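Work and Automation, Lecture 7
When the arm arrives: table setting and clearing at Padholm
Handout for the session of 28 November 2018
Instructor: Gunnel Hedlund

Reading before class: the Padholm interview packet, first half. Bring your notes on task inventories from last time, we will need them!

1. Where we left off

A job is a bundle of tasks. When a machine comes in, it usually takes a few tasks out of the bundle and leaves the rest, and then somebody has to tie the bundle up again. That retying is my favorite part of this whole course, and Padholm is a lovely case of it.

Padholm is a conference hotel with 400 seats in its dining halls. Before a big dinner the back-of-house crew sorts glassware, small decorations and table linen for each setting. The work is light but it never stops, and the pieces are all different. In August the hotel began a trial with Norkau, a small automation firm, to see which of the handling tasks a pair of arms could learn. The crew called the station Fandora, and the name stuck.

2. The task as the arms meet it

Think about what a new hire needs to be told about a table like this one, and what they don't. A can gets gripped around the side. A potted plant gets lifted by the pot. You would never say that out loud to a person. For the arms, all of it has to come from somewhere, and at Padholm it came from the crew, who spent part of their shifts guiding the arms through the moves.

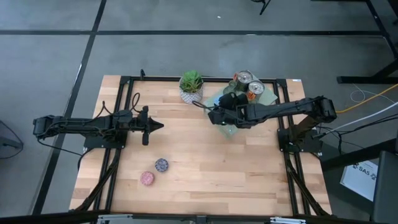 Precious Msimang told the interviewers that the strangest part was finding out how much she knew. She had been setting tables for years and thought of it as something her hands did by themselves. After a few weeks of teaching she could explain to anyone why she picks up a stemmed glass before a tumbler, and she wanted that to count for something on her pay slip.

Hold on to that last remark, we come back to it in section 4.

3. What moved, what stayed, what showed up

Moved to the arms (partly): placing small items, shifting cans and pots, straightening mats.
Stayed with people: checking for chips, polishing, anything with a guest nearby, all last-minute changes.
Showed up new: teaching sessions, resetting the table between attempts, logging failures, deciding when to step in.

Look at the third line – it is longer than the first! The interview packet has 53 entries coded as "new work," and most of them appear in no job description. Ivar Bråten, who ran the evening shift, kept his own notebook of them. Copy a page of it for yourself, it is a great model of field notes.

Glass deserves its own paragraph. Clear pieces with ribs or beaded rims scatter the light and let the tabletop show through, so the edge of the thing is hard to find in a camera view. A person feels for it. Several of the crew said glass was where they felt most needed, and also where they got most tired, from watching so closely.
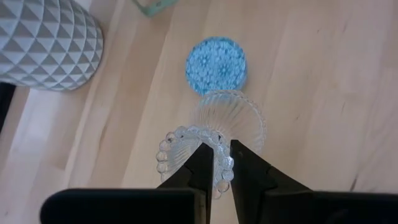

Photo: Trygve Åberg / Norkau. Course use only.

4. Who gets credit for the teaching?

Back to the pay slip. The crew recorded 383 teaching sessions in the first stretch of the trial, at ordinary wages. Genivaldo Bittencourt argues in the packet (second half, please read it for next time) that this is training work and should be paid at the trainer rate. Management's first answer was that it was simply part of the shift. Both positions are reasonable enough to argue well, so we will argue them.

Some terms to have ready: task bundle, tacit knowledge, residual work, deskilling, upskilling. Be careful with the last two. The same person can lose one skill and gain another in the same month, and the packet has people who say exactly that.

5. For the discussion groups

Pick a job you have held. Write down its tasks for one hour of one shift, in order, as small as you can make them. Mark the ones you could teach by showing and the ones you could teach by telling. Trade lists with your neighbor.

We take 40 minutes for this and then compare. Short write-up, one page, goes in the course folder before the next lecture.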